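Search tickets
Filed under: Hardware / Procurement and Planning
3 comments | 0 shares

Ticket: finger pad and spare parts budget, hand-held grippers, Wotthorpe site
Opened by: Domingo Escobar
Assigned to: Prakash Warrier
Status: open, waiting on quote

Problem: the July parts order covers grippers only. There is no line for spare pads, pivot pins or cells. Gulum quotes pads in packs of 200. Tristeck sells singles at a higher unit price and ships faster. Need a decision before the order closes.

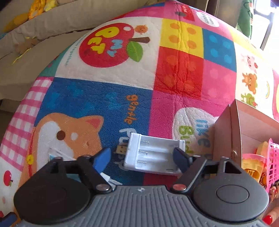
Pad wear depends on what gets handled, so the estimate has to start from the object list. Hard-shell items load the pad edge and soft items load the face. The white battery charger belongs in the first group, and with the USB plug projecting from its left side it needs a wider opening than the body alone. Pads should be budgeted at the hard-shell rate for anything with a plug or a cable stub.

Prakash Warrier, 10:40: Agree on the split. Fuentealba confirmed the pads are the same part left and right, so one stock number. Pins are a separate number. Please add 2 spare linkage sets per site. Lead time on linkages is the longest of anything on the list.

Domingo Escobar, 11:15: Added. Cycle allowance set at 1,000 per pad pair until we have our own wear data. Soft packs go on the lower rate.
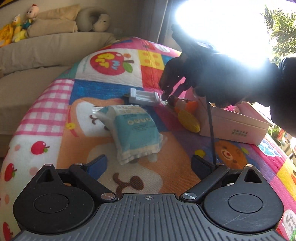 Last modified: July, 14:20, by pwarrier

Soft pack rate applies to sealed film packages such as the teal and white one with the crimped edge. The corn-shaped toy is textured, so log it separately until the rate is known. Fine scratches on the right housing are cosmetic and do not justify a housing line in the budget.

Open items:
- Gulum to confirm price break at 200
- Tristeck to quote pivot pins
- Domingo to send revised total to purchasing

Related tickets (2)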